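Print this story
E-mail this to a friend

Stop asking what she was doing out that late

By Kevser Ateş

10 January 2026

Every time a young person gets hurt on the way home, the same thing happens in the comments. I give it 20 minutes. Where were her friends. Why was she alone. Why didn't she call somebody. Who lets a kid walk down Furnival at that hour.

I'll tell you who. The bus schedule.

Last bus from downtown Utetdale to the east side leaves at 11:10. The bars close at two. The kitchens in those bars close at midnight or later, and the people washing the pans are mostly kids too, and they need to get home same as the drunk ones. So for three hours, every single night, this city has people to move and no way to move them. We know this. The city knows this. It's been in the paper, this one, more than once.

In August a boy was found unconscious behind the Fledstead parking garage. He lived, thank God. Police still haven't said what happened and I'm not going to guess. But read what people wrote that week. Over 600 comments on the first story alone and I'd say most of them were about him. His drinking. His shoes, for some reason. Hardly a word about the garage, where the stairwell lights had been out since spring. 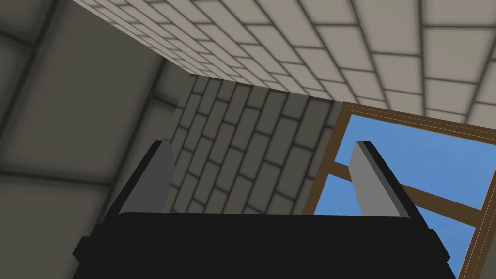

And the ride apps, don't get me started. People act like that settles it. Just get a ride. With what money? I checked at closing time one night over the holidays and it was more than I used to make in a whole shift at the diner. Also you are 19, your phone is at four percent, and you're supposed to match a licence plate in the rain. Then if something goes wrong it's why did you get in the car. Walk, and it's why did you walk. Pick one.

My nephew Cesar tends bar on Furnival. He's walked customers to their door after work, on his own time, in the wrong direction from his own bed. Nice of him. It is not a transportation policy.

What would help. A late bus, one loop, downtown to the college to the east side and back, until 2:30. The transit office priced it out and then sat on it. Lights on the garage stairs. A desk at the hospital where whoever brings in a sick stranger can leave a name without feeling they're about to be be arrested, so they stay and say what they saw instead of driving off.

I went to the council hearing on this. Room holds 200 and it was full, which I have never seen for a bus. 123 people signed up to speak. They cut it off after an hour and moved on to the sign ordinance.

One councilman told me after, in the hallway, that a late bus would "encourage" people to stay out. Sir they are already out. They've been out since before you were elected. You went out yourself, I remember your brother's truck.

I have a daughter. She's going to be out late some night, for work or for fun, I dont much care which. I want there to be a bus.

Next hearing is at city hall, six o'clock, same room. Sign up early, they close the list.

E-mail this to a friend
Print this story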